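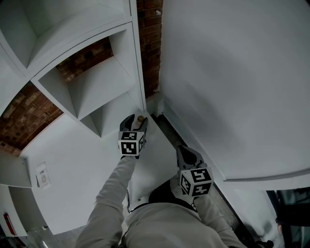

Left gripper at the lowest cubby, fingers open around the small gold-topped cylinder. Right gripper held back.

26 July 2026, Bandcombe room

Shelf tidying again, handheld grippers, Tadhg Ó Riain's task list. 37 demonstrations kept, 7 thrown out. Most of the bad ones were marker dropouts when the wrist rolled too far under a shelf board. Need to check whether the cube mount can go back a little without fouling the sleeve.

Low cubbies are slow going. You lean in, the forearm wants to hit the board above, and small upright things tip if one finger touches first. Closing both fingers evenly matters more than speed. I was getting it in one go by the end of the session, but I have had years of practice with shelves.

Ran last week's policy on the Dorkton arm after lunch. 15 tries at the same chore, 83 seconds for the quickest. Fine on the upper cubbies. On the bottom row it stops short and closes on air. Úna Foley thinks it is depth, white board against white board. I think we have too few low reaches in the set.

So can it tidy a shelf yet? The top half, if someone is standing by. I would not leave it alone with anything breakable.

Next: more bottom-row reaches, both hands. Ask Phelan about softer fingertips.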